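Clanus: Frequently Asked Questions

Clanus is our method for teaching two-handed robots to work with thin film and soft objects.

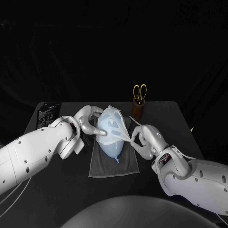 What problem does it address?
Most grasping methods assume an object keeps its shape. Plastic film doesn't, and a balloon moves when you press on it. Clanus plans for both hands at once, so one can steady the object while the other pulls.

How was it trained?
On 2,068 demonstrations recorded by people operating the robot remotely. We left out 181 more that had dropped frames. Training takes 2 days on 4 GPUs.

Does it use touch sensing?
No. The policy gets head camera images and joint positions. We plan to test fingertip sensors in June.

How does it compare to your earlier method?
Flavenex controlled each arm with its own policy. The arms often pulled against each other, and the film tore. Clanus tears it less often, but it still loses its grip on very short ends.

Can I run it on a different robot?
Only if it has two arms and hands that can pinch. You will need to collect new demonstrations and retrain.

Where are the code and data?
Both are on the Vinstead project page. Read the license file before using the data in a product.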